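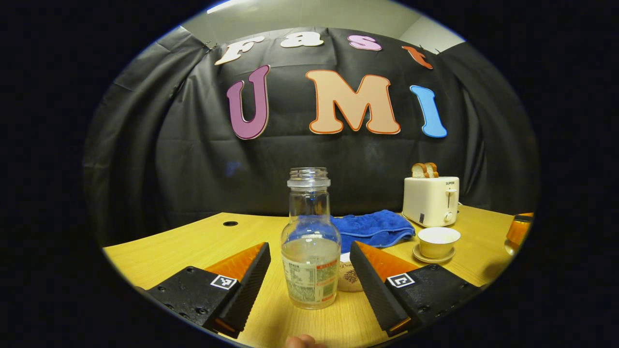 Jemal is a folder of notes on ordinary household glass jars: what they held, what shape they are, whether the label came off, and what we think they are good for now. We began keeping it in December, after a cupboard shelf at the Grarncombe house got so full that something had to be decided about it, and it has grown into a collection of 281 jars with a page for each. Most of the pages describe the commonest sort in the whole collection, a plain clear jar with a threaded mouth, rounded shoulders and a straight round body, standing on the light yellow table without its lid. If you have ever rinsed out a jar and put it away because it seemed a shame not to, you already know the type, and you probably own a few.

## What is in the folder

- `jars.csv`, one row per jar, with shape, mouth width, height, former contents and a short remark
- `lids.csv`, the same idea for lids, kept separately (more on that below)
- `notes/`, longer write-ups for jars that had something to say for themselves
- `recipes/`, mostly pickles, with two jams and a lemon curd that Titilayo is still adjusting

The notes run to nearly 3,000 lines all together. Some are only "ex-honey, sticky shoulder, soak again," and others wander off a good deal further than that, so please be patient with them!

## How a jar gets described

We use everyday words. A jar has a mouth, a neck, shoulders, a body and a foot, and the shoulders are either rounded, sloped or square. We tried a finer set of terms early on, with seven kinds of shoulder, and the two of us disagreed so often about the same jar that we went back and changed them all. Rounded covers anything that curves out from the neck into the body without a corner you can feel with your thumb.

"Clear" means transparent glass with no tint. Pale green goes under green, even when it only shows at the foot. Jars with a pressed pattern get a yes in the `pattern` column and a few words in the remarks.

Measure the mouth across the outside of the thread, in millimeters. Height is taken without the lid, standing on something flat. Jars are written up with the lid off, and if a jar came to us with a lid, that lid has its own row and its own number.

## Why lids are separate

Lids and jars part ways almost at once in any kitchen I have lived in. A lid gets a dent, or takes on the smell of pickled onion and never gives it up, while the jar carries on for years. In the first version we listed them as pairs and the pairs were wrong within weeks. At present 34 jars have no lid that fits them, and these are marked `open` in the table. They make good homes for wooden spoons, pencils, and cuttings that want a window.

## Things to know before you use it

- Former contents are sometimes a guess. If the label was gone and the smell was gone too, the row says `unknown`.
- Chips on the rim are recorded, though small ones may have been missed under evening light. Run a finger around with care before you fill anything.
- Nothing in the `reuse` column is canning advice. A jar marked `pantry` is for dry goods such as rice, lentils or buttons.
- Zellov, the shelf-labeling sheet we used to keep alongside this, has been folded into `jars.csv`. Old shelf numbers are in the last column and can be ignored.

## Adding your own

We would love to have more, especially square-shouldered ones, of which we have sadly few. Copy an existing row, change what needs changing, and write the remark as you would say it to a friend who was drying up beside you. If you don't know something, leave the cell blank. Titilayo reads new rows over in the evenings, and I do the lids.

## Still to do

- Re-measure the tall olive jars, which were done with a cloth tape
- Decide whether a mug with a screw top is a jar (Titilayo says no)
- Finish the page on getting glue off with cooking oil and baking soda

Written by Amândio Teixeira, with Titilayo Lawal. Last revised in December.

Home | Jars | Lids | Recipes | Notes

© Prandatgate. Contact us | Back to top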